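Choosing a clinic for eyelid surgery — how much weight to give membership lists
Patient Forum, Procedures Board

Bastent
Posted 29/11/2018
I have consultations booked at 2 clinics and would welcome views on how to compare them.
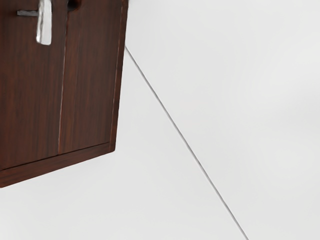
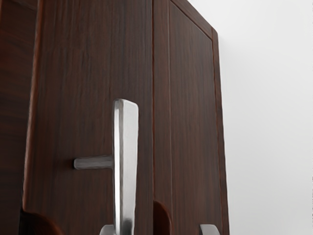
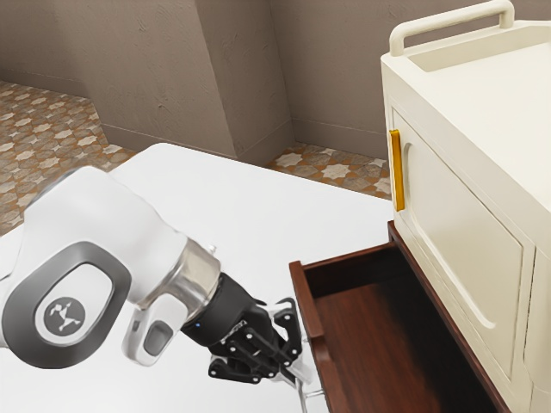 Reply from Wikance
Request the number of eyelid procedures performed each year. One of my clinics reported 11. I declined.

Reply from Ntuli
I must disagree. A low figure may reflect careful patient selection — complication rates are the better question.

Reply from Wikance
With 11 cases, a rate says very little.

Reply from Bastent
Thank you both. I will request both figures in writing.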